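Knowledge Exchange > Contracts and Records > Template Control

Retiring superseded contract templates without disturbing open drafts
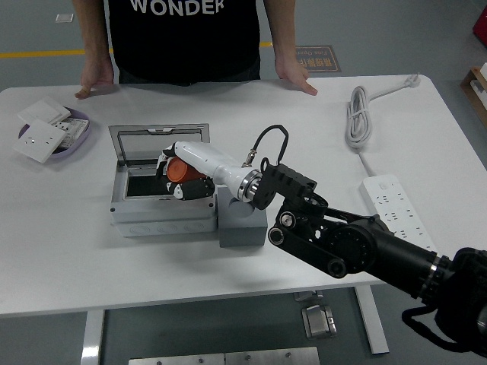
Photo: Shazia Orakzai

Posted by Records_Office_Isau, 14 Sep 2026

Our organization, Isau, supplies electrical fittings to building contractors and maintains its supply agreements in Gemelon. The template library currently holds 664 entries, a large share of which were superseded when the legal department revised the warranty and late-payment clauses in February. We have been instructed to withdraw the superseded templates from use.

The difficulty is that a number of agreements are still in draft and were generated from the older forms. When a test template was archived, the drafts linked to it lost their clause numbering and the approval history was no longer shown on the cover sheet. The sales offices must be able to complete those drafts, and they must not be able to begin new ones on the same forms. Please advise whether this can be arranged within the library settings, or whether each draft must first be converted to a flat document. Written guidance that may be forwarded to our legal department would be appreciated.

Shazia Orakzai

Conversion to flat documents is not required and is not recommended, as it removes the link between the draft and its approval record. The following procedure has been in use at Bajwa for 4 years.

First, do not archive the template. Open its properties and change the status from "Active" to "Restricted." A restricted template remains readable by any draft that refers to it, but it is removed from the list presented to users when they create a new agreement.

Second, run the dependency report for each restricted template. The report lists every open draft by reference number and owner. Send the list to the owners with a closing date, after which any remaining draft must be regenerated on the current form. We allow 80 days. Legal departments will often ask for less, and the period should be agreed with them in writing before the notice is issued.

Third, archive the template only when its dependency report is empty. Retain a PDF copy of the template outside the library, filed under its version number, as disputes may concern agreements signed several years earlier.

Please note that users who hold the "Author" role can still duplicate a restricted template. That permission is set separately, under library roles, and must be withdrawn before the first step is carried out. The clause numbering on the drafts affected by your test should return once the test template is restored to "Restricted" status. If it does not, open the draft and select "Rebuild references."

Contract Desk, Nonus

We had the same issue and archived everything at the end of the quarter. Some drafts had to be typed again. It was manageable for us, but our library was small.

hallworth_admin

The reply from Shazia Orakzai is correct with respect to the current release. In older releases the "Restricted" status is not offered and the library must be split in two, with the superseded forms moved to a second library that only draft owners may open. Support note 3659 describes the move. Please confirm which release is installed before proceeding.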